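Soft Fingers, Shiny Wrappers: Comparing Two Grip Pads on the Nurkevberg Arm
Student project report, November 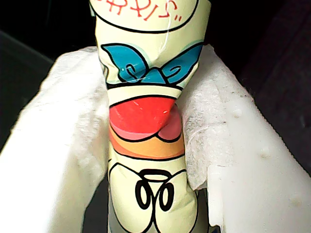
1. What we tried

Our Drevus controller came with one opinion about grip force, and it was a firm one. We compared 2 pads: the bare rubber from Poulain and our own white padding, which cost almost nothing and looks it. The test item was a cylinder in a glossy printed wrapper, held upright between both fingers.

2. Results

We ran 100 lifts per pad. The rubber held 90 and creased the wrapper on most of them. Our padding held every one at the lower force setting – a result we enjoyed until we saw that it still pinches the wrapper in at the middle. The padding also sheds fibers, mainly onto the team.

3. Next steps

Rullport has lent us a force sensor. We plan to mount it on the right finger, once we agree on which side of the arm is right.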